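Stirnel Opens Countertop Showroom and Remnant Yard in Former Marchuk Printing Building

PORENT, December. Stirnel, the stone countertop fabricator, has opened a showroom and remnant yard in the former Marchuk printing building on the east side of Porent. The new site brings the company's slab storage, cutting floor and customer area under one roof for the first time. It also marks the start of sales for Clunano, a line of polished marble pieces cut to standard kitchen and bathroom sizes.

The building has 2,222 square feet of showroom space at the front and a much larger shop behind it. Customers enter from the parking lot on the north side. The old street entrance has been closed and turned into a window.

Stirnel has made countertops, vanity tops, window sills and hearths in the Porent area from two rented units on opposite sides of town. Slabs were kept at one and cut at the other. Every piece had to be loaded, driven and unloaded at least once before any work was done on it, and customers who wanted to see their stone often had to make two trips.

"People would pick a slab from a sample the size of a slice of bread," said Lev Pasichnyk, owner of Stirnel. "Then the counter went in and it had a big rust-colored line across it that wasn't on the sample. Most of them liked it. A few did not, and I understood why. Now you stand in front of the whole piece before we cut anything."

Full slabs are stored upright on racks along the west wall of the yard. Staff will pull a slab out and turn it to the light on request. Customers who have chosen a slab can mark it with painter's tape to show where they want the sink, the cooktop and the seams to fall. The tape stays on until the layout has been drawn and signed.

Clunano pieces are handled differently. They are cut ahead of time, polished on the top face, and sold as they stand. The line includes island tops, straight counter runs, baking boards, vanity tops and shelves. Buyers choose the actual piece they will take home, and each one carries a paper tag on the back with its size, its thickness and the rack number.

The first Clunano pieces are in white and cream marble. The background color runs from a cool white to a warmer, creamier tone, and the veins may be tan, brown, rust or gray. Some pieces are nearly plain. Others have veins that run on a slant from one long side to the other, and these have been the most asked about in the weeks before opening, according to the company.

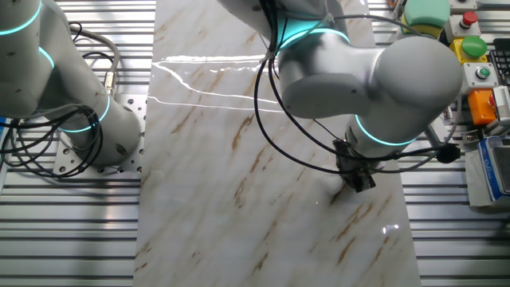
Roos Visser, who manages the showroom, said the direction of the veins matters more than most buyers expect. A slanted vein on a long, narrow top draws the eye along the counter. The same vein on a square vanity can look like a crack from across the room. She suggests that customers bring a photo of the room, a cabinet door if they can take one off, and a piece of the floor tile.

"Bring the door," Visser said. "Paint chips are close, but the door is the thing that will be sitting under the stone every day. We have a table by the window and you can lay everything out on it and take as long as you like."

The showroom has overhead lights that can be switched between a warm and a cool setting. Polished marble throws back a good deal of light, and a bright lamp directly above it will leave a glare spot on the surface. Visser said customers with pendant lights over an island should look at the stone from a seated height as well as standing. Several stools are kept in the showroom for that purpose.

Honed marble, which has a flat, matte finish, can be ordered for any full slab. It is not part of the Clunano line at this time.

Care and sealing

Stirnel seals every marble top before it leaves the shop and includes a printed care sheet with the order. Marble is a soft stone compared with granite. It can be scratched by grit and dulled by acids, including lemon juice, vinegar, wine and tomato sauce. Sealing slows down staining but does not prevent the dull marks that acid leaves on a polished face.

The company recommends a soft cloth, warm water and a mild dish soap for daily cleaning. Bathroom sprays and glass cleaners should be kept off the stone unless the label says they are safe for marble. Spills should be blotted, not wiped, so they do not spread. Hot pans should go on a trivet.

Sihan Xiao, who runs the finishing bench, will hold a free care session at the showroom each month, starting at 10 a.m. The session covers cleaning, sealing and how to tell a stain from an etch mark. Owners of older counters are welcome whether or not the work was done by Stirnel. They may bring loose pieces such as cutting boards, trays and small table tops, and Xiao will look at them at the bench.

"A stain is dark and an etch is light, most of the time," Xiao said. "A stain has gone in and might be drawn out with a poultice. An etch is damage to the polish and has to be rubbed out. If you treat one like the other you waste an afternoon."

Places at the session are limited to seven people so that everyone can stand at the bench.

Remnant yard

The remnant yard is open to the public and to trade customers. It holds offcuts from kitchen jobs, sink cutouts and pieces returned to stock after a change of plan. Stone types include marble, granite, quartzite and soapstone. Prices are written on the pieces in wax pencil and are based on size and thickness.

Remnants are suited to small jobs such as a powder room vanity, a fireplace surround, a desk top, a threshold or a pastry slab. Stirnel will cut a remnant to size for a fee. Edges can be left sawn, eased, or polished to match an existing top. Customers who want to do their own cutting may buy the stone as is.

Volodymyr Prokopenko, yard supervisor, asks visitors to wear closed shoes and to leave the moving of stone to the staff. Marble weighs more than people expect, and a long narrow piece can break under its own weight if it is carried flat. It should be carried on edge and set down on wood or foam strips.

"Come with a truck or a wagon and some old blankets," Prokopenko said. "We have a frame we can lend out for the bigger pieces. You leave a deposit and bring it back when you can. Do not lay a long top flat in the back with one end hanging over the tailgate. We have seen how that goes."

Delivery is available within 60 miles of Porent. Delivery within the city is included in the price of full kitchen orders. For remnants and Clunano pieces it is charged by distance. Two people will carry the stone to a ground floor room. Stairs should be mentioned when the order is placed.

Measuring and installation

For full kitchens, Stirnel sends someone to measure once the base cabinets are in place and fixed to the wall. Measurements are not taken from plans alone. The cabinets should be level, and the sink and faucet should be on site or the model numbers confirmed. Changes made after measuring may add to the price.

Old countertops can be removed by Stirnel on the day of installation. Plumbing must be disconnected before the crew arrives and reconnected by the customer's plumber afterward. The adhesive under an undermount sink should be left to set overnight before the sink is used.

Work on the Marchuk building took most of the year. The printing company's loading dock was kept, along with the concrete floor, which was already strong enough to take the weight of the slab racks. The roof over the cutting area was replaced and a water recycling system was put in for the saws. The system settles the stone dust out of the used water, and the water then goes back to the saws.

"It was a print shop for so long that people still call it Marchuk's," Pasichnyk said. "We left the name on the brick. If you tell anyone in Porent that you're going to Marchuk's, they will send you to the right door."

Stirnel is also setting aside a rack of small offcuts for schools and community workshops. Teachers may collect pieces free of charge for art, geology and shop classes. They should call ahead so that staff can pick out pieces without sharp corners.

Visitor information

The showroom opens at 9 a.m. and closes at 5 p.m. The remnant yard closes one hour earlier. No appointment is needed for either. Appointments are suggested for anyone choosing slabs for a full kitchen, so that a member of staff is free to move the stone.

Small marble samples are available at the front desk at no cost. Photos of pieces in stock can be sent on request, but Stirnel advises customers to see polished stone in person before buying.

Press inquiries and requests to visit the shop floor should be directed to Roos Visser at the Stirnel showroom in Porent.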